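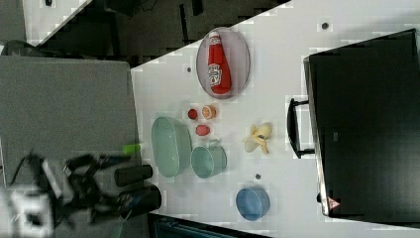 Section 4: Setting up the Nonden fixed gas detector

Read this section before you open the enclosure. The work must be done by a qualified electrician or by a technician who has completed the Nonden installation course. You will need the wall bracket, the four screws supplied with it, a 5 mm hex key, and a calibration kit with a full gas cylinder.

CAUTION: Do not open the enclosure in an area where flammable gas may be present. Get a hot work permit from your site safety office first, and check the area with a portable detector.

4.1 Choosing a location

Mount the detector where leaking gas is likely to collect. For propane and butane, which are heavier than air, this means close to the floor. For methane, mount it above the possible leak point. Keep it away from air intakes, open doors, and direct spray from washdown hoses. Leave enough room below the sensor to fit the calibration cap.

4.2 Mounting and wiring

1. Turn off power to the control panel and lock out the breaker.

2. Fix the bracket to a solid wall or a steel post. Do not fix it to pipework.

3. Hang the detector on the bracket with the sensor facing straight down, then tighten the hex screw.

4. Remove the cover. Keep the O-ring clean and put the cover somewhere dry.

5. Feed the cable through the gland and connect the wires to the terminals marked +, -, and S. The drain wire goes to the ground screw at the panel end only.

6. Tighten the gland and pull gently on the cable. It should not move.

7. Refit the cover and turn it until it stops.

Note: Unused cable entries must be closed with certified plugs. The plastic caps fitted for shipping are not suitable.

4.3 Setting the address

Each detector on a loop needs its own address, from 1 to 176. New units are shipped set to 999, and the panel will ignore a detector until this is changed.

1. Restore power. The green light flashes during warm-up.

2. When the light is steady, hold the magnet against the MENU mark until ADDR shows on the display.

3. Tap UP or DOWN to change the number. Tap MENU to save.

4. Write the address on the label inside the panel door.

If two detectors share an address, the panel shows fault 16 and both units drop off the loop. Change one of them, then reset the panel.

4.4 Alarm test

Tell the control room before you start - a test will trip the horns and may close the shutdown valves. Put the panel in INHIBIT if you do not want the valves to move.

1. Fit the calibration cap and open the regulator.

2. Wait for the reading to settle, then check that both alarm lights come on.

3. Close the regulator, remove the cap, and let the reading return to zero.

4. Take the panel out of INHIBIT and record the test in the site log.

CAUTION: Never test the sensor with a cigarette lighter. Raw gas at high strength can damage it permanently, and the damage may not show up as a fault.

The panel stores the last 1,000 events. Older entries are overwritten, so export the log before testing a large number of detectors.

For calibration intervals and spare sensors, see Section 5.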